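The Road Down to Varovdale, and the Cheese at the Bottom of It

Anyone who tells you Varovdale is easy to find has been there before. The dairy's open day map shows one road, one bridge and a drawing of a cow. The valley has three roads that could be the road, and the cow had moved.

I came over from Seldale on 4 May 2024 with Birthe Østergaard, who had agreed to read the map on condition that I would not comment on how she read it. We passed the same barn twice. On the second pass a man on a ladder lifted one finger from the gutter and pointed left, as if he had been hired for the purpose.

Parking was in a field. So was most of the lunch line. The creamery opens its doors once a year and the whole valley appears to save its appetite for it, which made us, at ten past ten, practically the evening crowd. A girl in rubber boots stamped our hands with a blue goat. The dairy keeps no goats. The stamp was left over from something else, she said, and it was a perfectly good stamp.

Tours ran in small groups, led by whoever on the staff was free. We got Oddur Þrastardóttir, who has made cheese in the valley for most of a working life and speaks about it in the tone other people use for a difficult brother-in-law. We put on paper hats. There is no face on earth that is improved by a paper hat, and I now have proof of this in a group of twelve.

The vat room is smaller than you expect and much louder. Milk comes in before dawn from the upper farms, is warmed, and then gets its culture and its rennet, after which everyone stands back and leaves it alone. The standing back, Oddur told us, is what apprentices find hardest. They want to stir. They lift the lid. One of them, years ago, used to talk to the vat, and the cheese that season was no worse for it, but the others asked him to stop.

We were allowed to put a finger on the curd. It has the feel of a very firm custard that resents you. When it splits cleanly over the back of the knife it is ready to cut, and if it doesn't, you wait, and if you are on a tour you wait with a paper hat on. A child asked what happens to the whey. Pigs, said Oddur. The child asked to see the pigs. There were, it emerged after some negotiation, no pigs on the route.

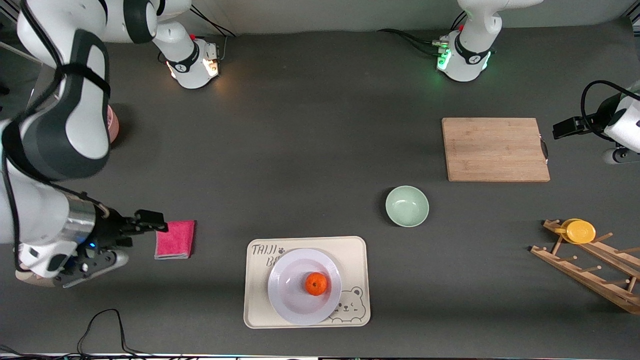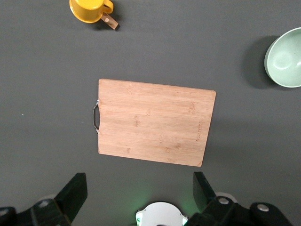
Nanna Thorlacius
Travel writer, Varovdale and the northern valleys

From the vats you go down a flight of stone steps to the cellars, and here the dairy stops being a small factory and becomes something closer to a library with a smell. The wheels sit on spruce shelves, row over row, and each one is turned and rubbed with brine by hand on a schedule pinned to the door. According to the chalkboard there were 3,304 wheels resting on the day of our visit. Birthe asked who had counted them. Oddur said the chalkboard had been right in the spring and people liked the number.

The smell deserves its own paragraph. It begins as wet stone and walks up to you gradually. By the second room it is onions, then a barn, then an old raincoat that has been in the barn with the onions. A couple ahead of us turned around and went back up to the sunshine. By the third room I had stopped noticing, and I did not notice it again until I got into a closed car with my own sweater.

The house cheese is called Kasten, after the square wooden chests it used to be carried out of the valley in. It is still made as a round, for reasons of pressing, so the one thing it does not resemble is its name. The young one is sold at two months and tastes of butter and very little else. The one to wait for is the five-month wheel, which has a rind like a walking boot and a middle that goes from hazelnut to something almost like broth. There is also an older one, kept back for the June fair, and we were shown it through a grille. I have been shown crown jewels with less ceremony.

Tasting was upstairs in the old hay loft, at long tables, and was run by Rahel Gasser with a bell. The bell meant move on. You had a few minutes with each cheese and then the bell, and if you were still chewing that was between you and your conscience. She knows her subject, though. She had us try the rind on its own, then the paste, then both, and the third mouthful really was a different cheese from the other two. She also had firm views on crackers (no), grapes (no) and the local plum preserve, which is allowed once, with the old wheel, and never at breakfast. I have since had it at breakfast.

The shop is by the exit and knows exactly what it is doing. We had been determined to buy one modest wedge. We left with two kinds of Kasten, a jar of the plum preserve, a tea towel with the cow on it and a bottle of something called Trernuvham, a caraway spirit from the next valley that the man at the register described as "good for after." He did not say after what.

If you go: wear shoes with a grip, as the cellar steps are worn in the middle and the cellar itself is hosed down. Take a sweater you are not fond of. The first tours of the morning are the ones to get, when there is still work going on in the vat room; later groups see a clean floor and hear about it. Lunch is soup, potatoes and melted cheese, and the line moves faster than it looks. Cash is easier in the shop, where the card reader has to be carried to the window to find a signal and sometimes out into the yard. Dogs stay in the field, where several were having a better day than their owners.

The tour is free and the tasting costs a small amount, payable to Rahel, who does not give change but will give you another piece of cheese. Coming from Seldale, stay left at the barn.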